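Arkelholm loue désormais ses bras robotisés à la journée

Le 2026-07-01 – Les établissements qui rêvaient d'un robot sans avoir de quoi le payer, ni de placard assez grand pour l'oublier ensuite, peuvent se réjouir : Arkelholm ouvre ce mercredi la location à la journée de son poste de manipulation, baptisé Prorkley. Comptez 900 euros, livraison comprise dans un rayon qui couvre Trernville et sa périphérie. Au-delà, c'est sur devis, et le devis a de l'ambition.

L'offre vise les lycées techniques, les IUT et, selon la brochure, « toute équipe curieuse du geste automatisé ». Le client reçoit un plan de travail, un bras avec sa pince, un jeu de cubes de couleur et 5 exercices de difficulté croissante. Le plus demandé consiste à empiler les cubes dans un carré tracé au ruban noir. Un enfant de deux ans s'en acquitte pour le prix d'un biscuit, mais il refuse en général de recommencer toute la matinée. 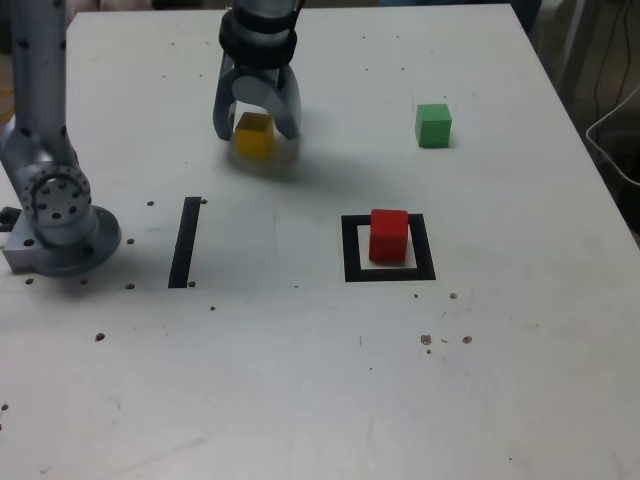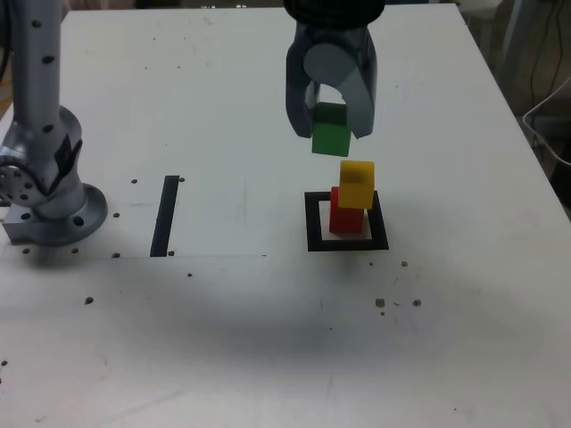 Empiler des cubes dans les règles : rouge, jaune, vert.

L'exercice a pourtant ses adeptes parmi les enseignants. Il faut repérer chaque cube, choisir l'angle d'approche, serrer sans pousser, lâcher sans faire tomber l'étage du dessous. Les élèves arrivent persuadés que l'affaire sera pliée avant la récréation. Arkelholm recommande de réserver la journée entière et, pour les groupes de plus de 20, d'en prévoir deux. On reconnaît là le sens pédagogique de la maison, et peut-être aussi son sens commercial.

La programmation passe par Oral, un logiciel qui, malgré son nom, ne comprend pas un mot de ce qu'on lui dit. Tout se saisit au clavier. La version française est annoncée pour janvier ; d'ici là, les messages d'erreur restent en anglais, ce qui fera au moins plaisir au professeur de langues. Un technicien assure la mise en route le matin et repasse le soir reprendre le matériel. Entre les deux, il répond au téléphone, sauf de midi à quatorze heures.

Reste la caution, dont le montant n'apparaît qu'à la dernière page du contrat, juste après la clause sur les boissons. Les cubes perdus sont facturés 5 euros pièce. Les réservations sont ouvertes pour la rentrée auprès de l'agence de Trernville, qui conseille de ne pas attendre septembre et ferme tout le mois d'août.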